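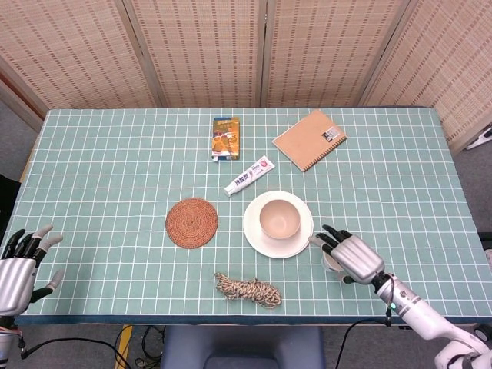
Khumalo disagreed with the whole premise when he read an early draft, and his objection deserves to be set down before ours: a table isn't cluttered until somebody wants to use it, so any score given to it beforehand measures the scorer's mood. We think he is half right. The clutter ratings used in household research are treated as though they belonged to the furniture, and we doubt that they do.

Figure 3. Mixed household items on a table with a checked tablecloth, including a snack box, a tube of toothpaste, a spiral notebook, a woven coaster, a bowl on a saucer and a bundle of rope.

4.2 Sorting by room and sorting by use

The usual advice to householders is to sort by room. Toothpaste goes to the bathroom, the bowl and saucer to the kitchen, the notebook to a desk. For a surface like the one in Figure 3 this settles most of the items quickly, and its defenders point to that speed as evidence that the method works. We are not convinced. Speed is easy to come by when the hard cases are left until last and then put in a drawer. Rope has no room of its own in most homes. A coaster has two or three, and a snack box depends entirely on who in the household is hungry.

We asked 45 householders in the Sibiya flats to assign items of this kind to a room, and then to repeat the exercise by use ("what would you be doing when you reached for it?"). Across 495 placements, the two methods gave the same answer for toothpaste nearly every time and parted company over rope and coasters. Sixteen householders changed their own room answer for the coaster when asked a second time the same afternoon. A category that can't survive until supper is a poor basis for a storage plan.

Gumede and Martens, who coded the replies separately, also disagreed with each other over stacked items. Gumede entered a bowl on a saucer as one thing, on the grounds that it would be carried to the cupboard in one trip. Martens entered two. We have kept both codings – the difference is small in the totals, but it is exactly the sort of decision that earlier studies made silently and then reported to a decimal place.

None of this shows that sorting by use is better. Householders took longer over it, several found the question irritating, and answers for the notebook were scattered across homework, grocery lists and telephone messages. Our claim is narrower. The colour-coded room labels handed out with the Kekura storage guide assume an agreement among householders that we looked for and didn't find, least of all for the rope. Section 4.3 takes up the drawer, where most of the disputed items ended up.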